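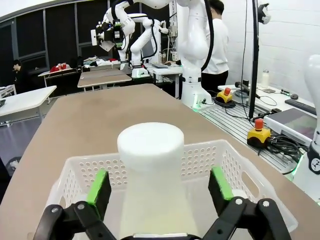

Hi, I'm Jamshid, and Jarham is the little software company I started with my friend Abbas Rezaei (he writes the code, I answer the phone!). We make Litard, a visitor sign-in program that prints badges, checks IDs at the front desk and keeps the whole list tidy for you.

Our first customer was Gasico, who wanted badges for 255 contractors by February and still call me whenever a printer sulks. These days we look after 17 offices, and every one of them gets the same 2 people on the line. 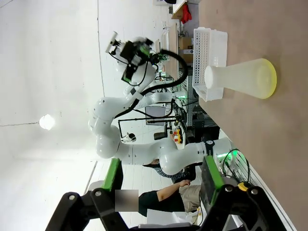 White basket on the wooden tabletop

You can set up your own questions, add a photo step or skip it, and send the records wherever your security folks want them. Want to try it? Drop me a note and I'll get a demo going for you – Jamshid Abbasi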